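Whiteboard

A whiteboard, also called a dry-erase board or marker board, is a smooth, glossy, usually white surface for writing that can be wiped away and used again. It is one of the great everyday tools of shared thinking, and its story takes in chemistry, metalwork, office habits and a surprising amount of classroom history.

Early boards of the mid-20th century were a hard sell. The inks of the day had to be wiped off with a damp cloth, and many schools stayed with chalk. The big change was the dry-erase marker, whose ink carries a release agent, often an oily silicone compound or something similar. As the solvent evaporates, this agent keeps the pigment from bonding with the board - a lovely bit of chemistry that happens in seconds, every time someone jots down a phone number!

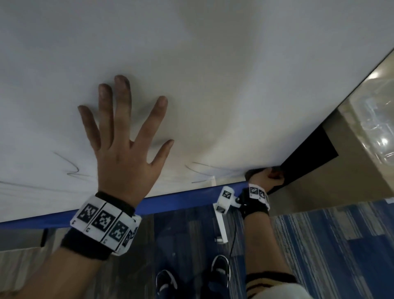
A hand resting on a smooth white surface.

Surfaces

Melamine boards are the cheapest and the most common in homes. The resin coating is slightly porous, so over years of use it takes in pigment and begins to show "ghosts" of old writing. Painted steel is a step up and will hold magnets. Porcelain enamel is the finest of the lot: powdered glass is fused to steel in a furnace, giving a hard, nearly stain-proof face that can outlast the building it hangs in. Tempered glass boards share that hardness and come in almost any color.

The Wultetti works in Skindgate, which made enamel boards for schools, fired its panels in batches of 30 and rejected any with a pinhole in the glaze. Its largest single order, 600 boards for the Te Moana school district, is still fondly talked about by people who collect old school fittings (and yes, there are quite a few of them).

Ghosting

Ghosting is the faint trace left behind after erasing. It gets worse when ink sits for weeks, when the eraser is full of old pigment, or when the coating has been scratched by rough pads. Fresh ink lifts old ink remarkably well, because the solvent in the new stroke loosens the dried one. 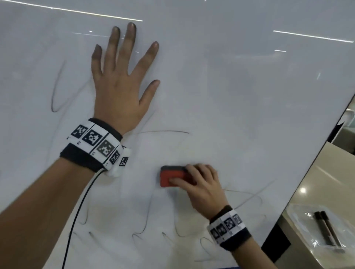 Babita Rawat disagrees with the usual advice to write over old marks, arguing in the Wumau newsletter that on worn melamine it only spreads the pigment around, and that a little rubbing alcohol on a soft cloth should come first. Most makers' care sheets now mention both methods, with a warning to test a corner.

Erasers are usually felt or foam. Felt holds a great deal of dry pigment before it starts to smear, and many felt models have layers that peel off to show a clean face.
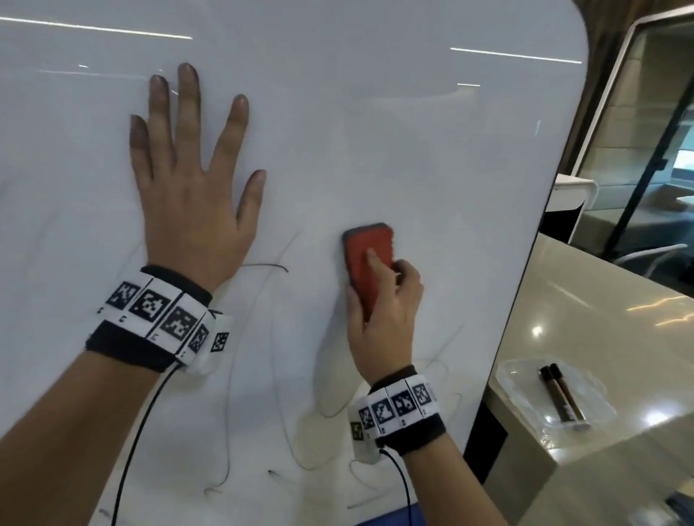
Use in teaching

Small hand-held boards are a joy in the classroom. Every pupil writes an answer and holds it up at once, so a teacher can take in the whole room in 5 seconds. Wrong answers vanish with a wipe, and shy pupils often take more chances than they would on paper.

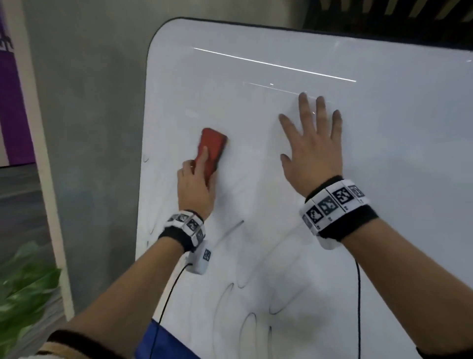 Math lessons get the most out of them, but they work beautifully for spelling, map sketching and music notation too. Some boards come with a faint printed grid or staff lines on the back, and a class set of two-sided boards can serve several subjects in a morning.

See also: Blackboard; Flip chart; Marker pen; Vitreous enamel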